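Matheson project: October progress report
Gripper fault and current status
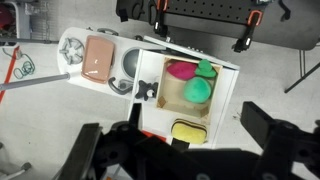 Wrist camera view of the toy kitchen used in the Sudedstead trials, with the drawer open and three plush food items inside.

The main issue this month was a fault in the gripper. During a run of drawer trials the fingers closed without a command while the arm was moving down over the toy kitchen. The operator hit the emergency stop. There were no injuries and the kitchen was not damaged, but one fingertip was bent and had to be replaced.

Testing stopped for 2 days. The Gramalix controller log showed that the gripper had lost its signal for 300 milliseconds and gone back to its default position, which was set to closed. We traced the signal loss to a worn connector at the wrist. The connector has been replaced and the default is now "hold position".

We had planned 39 trials for the month and completed 18. The rest will be run in November under the same conditions. Until then the arm is limited to half speed, and hands stay out of the work area whenever the motors are on.

Drisanow has been asked to quote on a locking connector for both arms. The cost should fit within the existing repair budget. We are not asking for an extension at this stage.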